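FOR IMMEDIATE RELEASE

Turska Publishes Its Bench Rules for Robot Arms in Small Labs, Including the One About Tape

10 March 2024 – Turska, which sets up automation for small chemistry and teaching labs, today released the house rules it has been using for robot arms that share a bench with glassware and people. The document is called the Plilska Bench Code. It is free to download, it runs to 2 pages, and its authors would like it known that the first draft ran to 170.

"The long version was excellent," said Orathai Kaewkla, who edited both. "It covered everything. It held a door open for most of August."

The Code applies to single arms and paired arms handling flasks, tubes, vials and pipette tips at low speed. It leaves machine safety proper to the existing standards, which Turska encourages customers to read, preferably before the arm is bolted down. What it covers is the territory those standards tend to pass over on their way to something larger: where the glass goes, who may move it, and what gets written down when a flask ends up on the floor.

Rule 1 states that round-bottom glass shall have a seat. A flask without a cork ring or an equivalent support may not be placed within reach of an arm, even for a minute, even by a senior member of staff. Rule 2 states that a tip stops beside the mouth of a vessel before it goes over it, and that the stop is written into the program as its own step. Labs in a hurry will want to delete this step. The Code asks them to sign their name when they do.

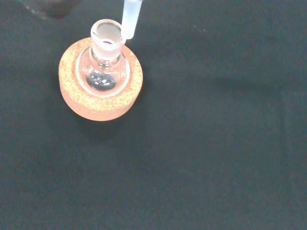
Kanokwan Jitpraphai objected during the comment period that the extra stop would add up over a working day and that her students were perfectly capable of watching a pipette. She later asked for the wording to be kept, on the condition that the length of the pause be left to the lab. It has been.

Rule 3 deals with cables. Any cable that travels with the arm must be walked through the full range of motion by hand, with the power off, before the first run and after every change of gripper. A cable that can reach the glass is treated as a second, less talented arm. Rule 4 bans adhesive tape as a permanent fixing and defines "permanent" as anything still there after lunch.

Rule 5, on gripping, took the longest to agree. The drafters settled on a plain requirement: an arm may hold glass upright in its support only at a force the lab has tested on the same type of glass, and the test must be repeated when the fingertips are replaced. Data from a supplier's brochure does not count as a test. Neither does confidence.
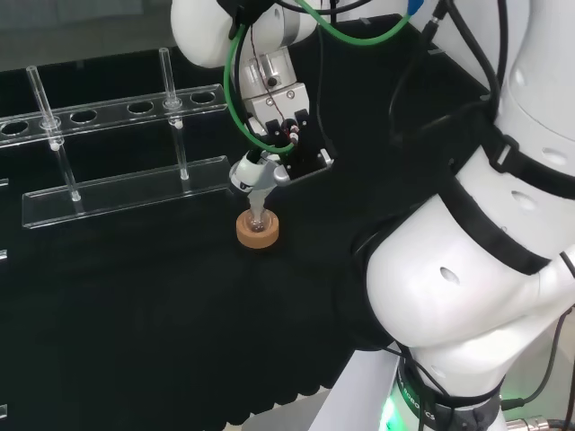
The same rule asks labs to decide in advance what the arm does when it loses power with something in its grip. There are two respectable answers, hold or release, and the Code accepts either. It does not accept "we'll see," which was the answer given most often at the first review meeting.

Racks come under Rule 6. Every position in a rack has a number, the number in the software matches the number on the bench, and both start counting from the same end. Lertchai Saithong, who led testing at Turska's workshop, said this one rule would have spared him a good part of his career.

"You can spend 500 hours on motion planning," he said, "and then find that the arm and the technician disagree about which end is left."

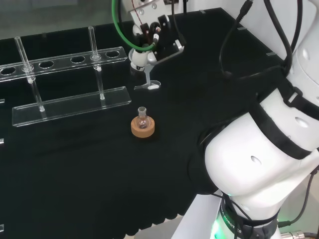 Rules 7 and 8 cover people. One named person is in charge of the bench during a run, and that person's name is posted where others can read it. Anyone may press stop, for any reason, and may not be teased about it until the following day. Near misses go in the log in ordinary words. "Unplanned vessel relocation" has been retired as a category, along with the 2,000-word incident form that made it so attractive.

The Code has no certificate, no badge and no annual fee. Labs that follow it may say so. Pomivico and Eyvindsson, which commented on the drafts, have adopted it for their own training benches, Eyvindsson with a written reservation about the tape.

Comments on the next edition are open until the end of August and should be sent to Fongchan Phuthong at Turska. Comments longer than the Code itself will be returned for shortening.

Media contact: Jintana Hemmin, Turska press office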